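Second Leg

Lodoreo lost the first leg two to one, away, in June, in heat that made the bus seats stick to everyone's legs. Hanna Ostapchuk played all of it in goal and remembered very little. One goal went in off a knee. The other she should have had.

Now it was the home leg against Eddale, and there were 55 minutes gone and no score. She had touched the ball four times. The 400 people on the bank behind her had stopped singing and started talking among themselves, and she could hear most of it.

"Push up," Myroslav Onyshchenko called from the bench. He coached the under-17s and kept his hands in his jacket pockets even in summer. He had told them before the game that one goal would put them level and that they had no need to hurry. Then he had spent the whole first half telling them to hurry.
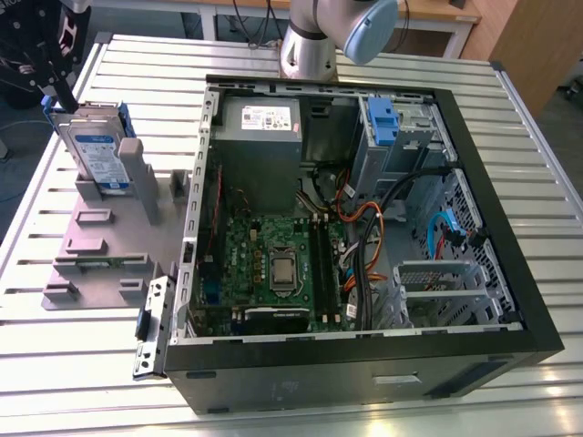 Chiriac won a corner on the left. She was the smallest player on either side and the only one who could strike a dead ball with both feet. Hanna walked out to the edge of her box to watch. The ball went in hard and low, came off a shin, and Chiriac got it back. Her second cross was better. Somebody's head met it, and the bank got loud again.

One to nothing. Level.

Eddale changed two players and went long. Hanna came for the first one and punched it. She stayed for the second and heard Myroslav yell that she should have come. The third hit the bar, and she lay on the grass with the ball under her chest until the referee told her to get up.

The whistle went. There was no extra time in the cup at their age. They went straight to penalties. 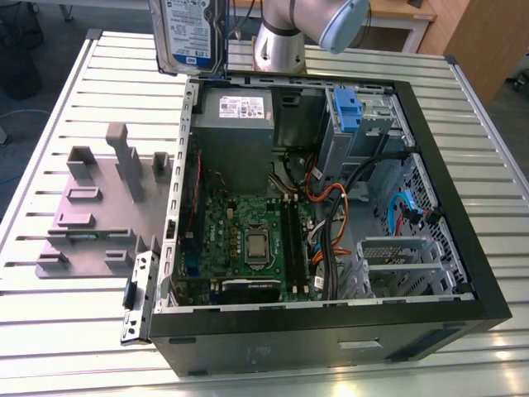 The Kicks

Myroslav had a sheet of paper with names on it. He read out five and folded it.

"You're 7," he said to Hanna.

"It won't get to seven."

"Then don't worry about it."

It got to seven. By then she had saved one and so had the Eddale keeper, a tall girl who bounced on her heels and talked to each kicker. Eddale's seventh put hers over the bar. Hanna took off her gloves, gave them to the referee's assistant, and walked to the spot.

"Left," the tall girl said. "You're going left."

Hanna had meant to go left. She put the ball down, turned it so the valve faced her, and went back five steps. She thought of the June goal, the one she should have had, and how slowly it had rolled.

She went left. The keeper got a hand to it and the ball kept going.

Chiriac reached her first and knocked her flat. Hanna asked her to get off, and then asked where her gloves were.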